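White molded frame, is it a shelf base or a cart tray?? (on the table, black sheet under it)

ivillalba, Nov 16, 2024
Came in a lot of shed stuff, no manual, no box. Flat panels, raised rims, ribs at an angle. One long white tube, one white rod. Want to put it back together before I buy anything. Ideas?

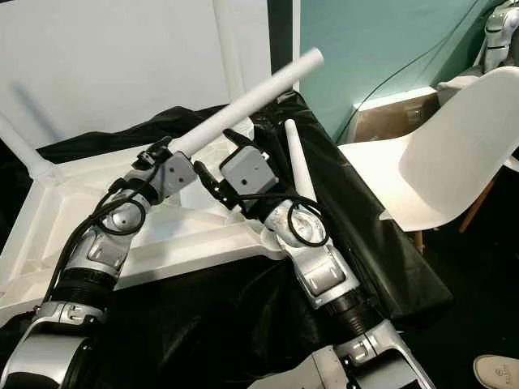
Re: White molded frame, is it a shelf base or a cart tray??

dudek_u
Shelf base. Had a Gridness unit in the laundry room for years, rims like that. Tubes go in the corners, next tray drops on top, repeat until you hit the ceiling. Check the tube ends, are they both open or is one capped?

ivillalba
One end's open for sure. Will check the other when I get back out there. Should of done that before posting.

porchlight229
Not a shelf. Shelf trays are flat all the way accross so your stuff doesn't tip. Ribs at an angle = something that carries weight in the middle. My guess is potting bench, or the bottom half of a garden seat.

dudek_u
Plenty of shelf trays have ribs underneath. Could be lying upside down. Flip it.

porchlight229
Could be. What about the pointy piece though, the narrow one that tapers. Never seen that on a shelf.

ivillalba
Yeah the spike thing. I thought it was part of the frame but now I'm not sure it isn't just stuck in there. Can't remember if it came attached. The lot was $4 and I loaded it in the dark, so

mulch_and_more
$4!! ok then it owes you nothing, have fun with it

Tapered peg is a locating pin imo. Goes up inside the tube and wedges. Try the open end of the tube over it, dont force it. If it seats with a half turn you have your answer.

kettleboy
Why the plastic sheet? Genuinely asking. I do this sort of thing on an old blanket, plastic slides around under you and small parts skate right off. Bunched up like that you'll lose a clip in a fold and find it in September.

ivillalba
Easy to hose down after. Shed stuff is filthy, half the lot had dirt dauber nests in it. But point taken about the folds, I'll pull it tight and tape the corners.

kettleboy
Blanket. I'm telling you.

mulch_and_more
Blanket picks up every bit of grit and then you scratch the part with it. Plastic is fine, just flatten it – and get the part that hangs over the side up off the edge before you step on it and take the whole lot down with you. Ask me how I know.

kettleboy
You wash the blanket.

dudek_u
Back to the thing. Things to do, in whatever order:
look for a molded number on the underside, usually near a rim
measure the tube, length and outside width
measure the sockets on the frame if there are any
post all of it
The number is the big one. Gridness puts theirs inside a little circle. Ogilvie just stamps it in the corner and it's so faint you need a flashlight held sideways.

porchlight229
Did Ogilvie even make shelves? I only know the carts.

dudek_u
Both. The carts share a tray with the shelves I'm pretty sure. So we may both be right, which is annoying.

ivillalba
Ok back. Flipped it. No number inside a circle. There's something near one rim but it's worn, might be a 2 and a 9? Could be 29, could be part of something longer. Tube is open both ends. Measured it at 29 inches too, so now I don't trust my eyes on the number.

porchlight229
29 inches is way too tall between shelves. That's leg length. BENCH.

dudek_u
Or a two tier unit with tall spacing for buckets. But ok, moving toward bench. Slightly.

mulch_and_more
did you try the tube on the peg

ivillalba
Goes on maybe an inch and stops. Didn't push it. There's crud in there, going to soak it overnight in warm water and dish soap. Rod is too thin for any of the holes I can find so I'm starting to think it's from a different item.

kettleboy
Rods like that are often a cross brace. Goes side to side low down so the legs don't spread. Don't throw it out yet.

porchlight229
Agree w/ kettleboy for once. Keep everything in one tote till you're done, and don't buy replacement legs. People want silly money for those used.

ivillalba
Yep not buying anything. Soaking the tube now, sheet is taped down. Will post the number if I can get it to show up w/ a pencil rubbing

mulch_and_more
pencil rubbing is smart. crayon works better on the bumpy stuff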